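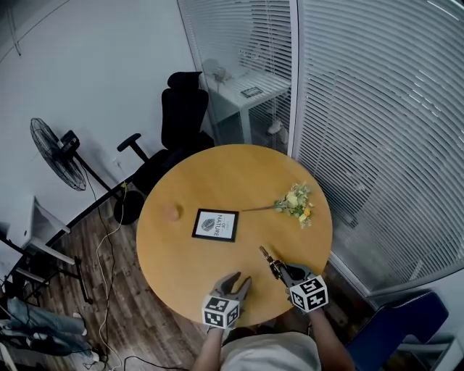

Figure 6.1. Tabletop with framed print and bouquet; hand-held grippers with marker cubes.

Unit 6. From marker pose to fingertip trajectory
Instructor: Monique Besnard
Read before the Thursday lab. Bring your calibration file from Unit 5.

6.1 Problem statement

We want a sequence of fingertip poses, expressed in a fixed table frame T, that a policy can be trained on. The measurements available are head camera images and the camera intrinsics K. The camera frame C moves with the head, so a pose in C is of no use by itself. Each gripper carries a rigid cube with square black-and-white markers. The marker layout is known from the cube's model file.

Notation: X_AB is the rigid transform that takes coordinates in frame B to coordinates in frame A. G is the cube frame and F is the fingertip frame, with its origin halfway between the two finger pads.

The quantity wanted at image k is

X_TF(k) = X_TC(k) X_CG(k) X_GF

X_GF depends on the finger opening. For a symmetric linkage the origin of F moves along the approach axis as the fingers close. Ignoring this puts a bias on every grasp height, and it is the most common error in submitted work.

6.2 Cube pose

Detection returns pixel corners for each visible marker face. Stack the corners from all faces of one cube and solve a single PnP problem. Do not solve each face separately and average the results. A single planar face seen nearly head-on has two pose solutions with similar reprojection error, and the average of a right answer and a wrong one is wrong. Two non-coplanar faces normally remove the ambiguity.

When only one face is visible:
- compute both candidate poses;
- propagate the previous pose with the constant-velocity model;
- keep the candidate closer in rotation to the propagated pose;
- set the flag single_face = 1 in the output row.

Left and right cubes must use disjoint marker IDs. If they share IDs the solver will sometimes assemble one cube from faces of both, with a large residual but no error message.

6.3 Camera pose

X_TC(k) comes from the visual-inertial tracker in the Skudach package. The tracker assumes a static world. Hands, sleeves and grippers fill much of the lower image and move on their own, so features on them have to be masked before tracking. The supplied mask is a fixed polygon and is adequate for seated or standing tabletop work. Fine repetitive structure such as venetian blinds or a fan cage gives many strong corners that match each other equally well. Raise the ratio test threshold only after looking at the matches.

The tracker's own origin is arbitrary. T is fixed once per recording by fitting a plane to the tabletop points and setting z along the normal. On a round table the plane gives no preferred heading. Take x from the camera's forward direction in the first valid image, projected to the plane. All recordings in the Hollis set use this convention. The older Wolard set does not, and the two should not be mixed without conversion.

6.4 Object state

Consider the three objects in Figure 6.1 as estimation targets.

The framed print is planar with four sharp corners. Its full pose can be recovered, and the printed text "OF NATURE" settles the in-plane rotation, which the outline of a rectangle alone leaves uncertain by a half turn.

The small round beige object has a position but very little observable orientation. Store the position and leave the rotation covariance large. Do not write an identity rotation with small covariance.

The bouquet has no useful rigid model. Use a segmented point set plus a principal axis, which here follows the long stem. The sign of the axis is chosen so that it points toward the blossoms. A planner that receives only the centroid may place the fingers in the flower cluster when the stem was wanted.

6.5 Smoothing and rejection

Fit a spline on SE(3) to the cube poses, with residuals in pixels and a Huber loss. The knot spacing in Osto is set by knot_every; the default of 20 images is too coarse for fast reaches.

The reference recording has 1,681 images. With the settings in config_a, 243 of them are rejected for the right gripper, mostly for occlusion of the cube by the other hand. Gaps of up to 2 seconds are filled by the spline and marked; longer gaps split the trajectory.

6.6 Exercises

1. Derive X_GF as a function of opening angle for a symmetric two-finger linkage with finger length L.

2. Run the solver on the reference recording with per-face averaging switched on. Plot the rotation difference from the stacked solution and explain the spikes.

3. A time offset d exists between the tracker and the marker detector. Show that the fingertip error grows with head angular velocity, and give an estimator for d that uses only intervals where the grippers are at rest on the table.

Submit plots and code as one archive. Exercise 3 carries over to Unit 7.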